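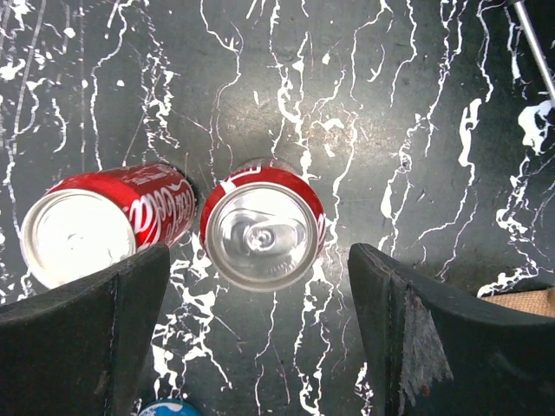
Wrist camera view during a two-can task, gripper open.

Teleoperation Demonstrators (part-time, fixed term)
Amus project, Hatthorpe site

Dorkamex is hiring demonstrators to record manipulation data for the Amus project. You will control a two-finger gripper arm by remote handset, or guide it directly by hand, and complete short tabletop tasks while the system logs joint positions, gripper state and wrist video. The recordings are used to train control policies. No programming is involved.

The work

Each shift consists of 5 blocks with a break after every block. Tasks come from a printed task sheet and use ordinary household and grocery items: drink cans, cups, cloths, boxed goods. Typical instructions are "pick up the left can and set it upright" or "move both cans to the tray." You reset the table between episodes, mark each episode as pass, fail or discard, and enter a short note for any fail. The target is 100 accepted episodes per shift. New demonstrators are not held to the target during training.

Wrist video shows the objects from close range, and the fingers hide part of the workspace. Expect to spend the first few sessions learning to judge depth from this view. Smooth, direct motion is preferred over speed. Episodes with long pauses, repeated regrasps or contact with the table -- other than light fingertip contact -- are discarded at review.

Requirements

Steady use of both hands for the length of a block
Normal or corrected vision, including color vision
Able to stand for hand-guiding blocks and lift a 5 kg crate of task objects
Able to follow written task sheets in English
Available for at least two shifts a week from February

Experience with game controllers, machine operation, sewing or bench assembly is useful but not required. Left-handed applicants are welcome; handsets are available in both layouts.

Pay and conditions

Pay is $125 per shift, including paid training. Shifts start at 8:30 a.m. or 1:30 p.m. Protective glasses are supplied.

How to apply

Send a one-page resume and your available shifts to Iraklis Panagiotou, Data Operations, quoting reference 422. Selected applicants will be invited to a paid trial in the Kokkinos lab -- one block on the handset and one by hand. Positions stay open until filled.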